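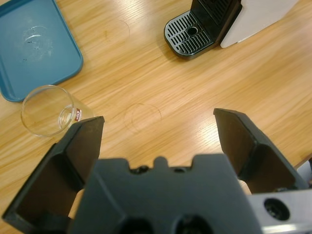

Care of Wood Surfaces, Unit 4
Water marks, rings and gloss finishes on tabletops

Course notes, K. Ķēniņš. Read before the October practical. Bring these notes with you, as there are blanks at the end for your own results.

1. What a ring is

A ring on a tabletop is usually a mark in the finish. The wood underneath may be fine. A glass of cold water collects moisture on the outside, the moisture runs down to the foot, and the finish takes some of it in where the foot touches. Hot cups do the same thing faster, since heat softens many finishes and lets vapor in.

Sort rings by color before you do anything else.

White or cloudy: moisture is held in the finish. Most of these can be treated without stripping.

Dark gray or black: water has reached the wood, often through a crack or a worn patch. On oak and other woods high in tannin, a wet iron object will leave a black mark even after short contact. These need work on the wood itself and are covered in Unit 6.

Faint, same color as the table: the sheen has changed but the color has not. Dried drink residue can look like this too, so clean before you decide.

2. Looking at a glossy top

A shiny finish hides faint marks if you look straight down under a ceiling light. The reflected streaks are brighter than the mark. Move your head until the reflection slides across the area you want to check. Rings show up at the edge of the bright streak, where the shine breaks.

A second method is a flashlight held low, almost flat to the table. Go along the grain first, then across it. Mark each spot on your sketch sheet. Do not put tape on the finish.

Warm-toned wood makes this harder. On honey or orange colors a pale ring can pass for a bit of figure in the wood. Figure shifts as you walk past it, while a ring stays put and keeps its curve. Long straight grain helps you here – a curved line that crosses it did not grow there.

3. Finding out what finish you have

Test in a hidden place, such as the underside of the edge. Use a cotton swab and one drop at a time.

Denatured alcohol: shellac goes sticky within a minute or so.
Lacquer thinner: lacquer softens. Shellac may too, so do the alcohol test first.
Neither has an effect: likely varnish or polyurethane.

Write down the result even if you think you knew the answer. The two long tables in the Stullum room look alike and do not have the same finish. Last year's group treated both as lacquer and we had to refinish one.

4. Treatment, mildest first

a. Wipe with a damp cloth and a drop of dish soap. Dry at once. Look again with the flashlight.
b. Leave it alone overnight. Fresh white rings often fade as the moisture works its way out.
c. Rub with a soft cloth and a little paste wax or petroleum jelly. Leave it on for several hours, then wipe off.
d. Fine abrasive. Use a rubbing compound, or wet-and-dry paper at 2,000 grit with soapy water. Go with the grain, light pressure, and stop every few strokes. On a gloss top this leaves a dull spot that has to be polished back up.
e. Alcohol on a barely damp pad, shellac only. I will show this one. Do not try it from the notes.

Stop as soon as the mark is gone from normal viewing distance. A ring you can find only with a flashlight does less harm to a table than a rubbed-through patch. Gloss finishes can be thin, especially near the edges.

5. Reading and practice

Dovhaniuk, chapter on clear finishes, up to page 47. Skip the section on French polishing for now.
Fedton sample boards are on the shelf in room 334. Take one shellac board and one varnish board and put a ring on each at home, with a cold glass left standing overnight.

6. Your results

Board:
Finish test result:
Ring color after drying:
Steps used (a to d):
Sheen afterward compared with the rest of the board:

Hand in by 14 Nov 2019 with both boards.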